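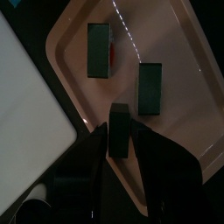 *Utine*

Pre-purchase safety check, Arnside bench cell, February. I do this one before we put any money down for next year, so ticks are for the gear as it stands and the comments are mostly me thinking out loud about the budget.

- [x] **Gripper fingers.** Big black ones, and they close on the green block from both sides. I'd still price a spare pair with the order (freight on its own is a killer).
- [x] **Parts tray.** Raised rim, rounded corners, no complaints. It's only plastic though, so put 4 on the list and keep them with the consumables.
- [ ] **Glare.** There's a row of little bright reflections across the tray and it bugs me. Quezada quoted a matte tray and a light hood. Get the tray first, see how we go!
- [ ] **Lighting.** Too dim for my liking, and the fingers throw the low end of the tray into shadow. One decent lamp, please, out of the maintenance bucket.
- [ ] **Bench clear of odds and ends.** Fail. Stuff sitting beside the tray needs a proper home, so I've added 2 shelves.
- [x] **E-stop.** Pressed it 3 times, stopped every time. Colour's faded on the label, reorder.
- [ ] **Guarding.** Randus wants it as a separate line item. Fine by me, but it has to land in the same quarter as the arm or I won't sign the cell off.

Recheck once the lamp's in.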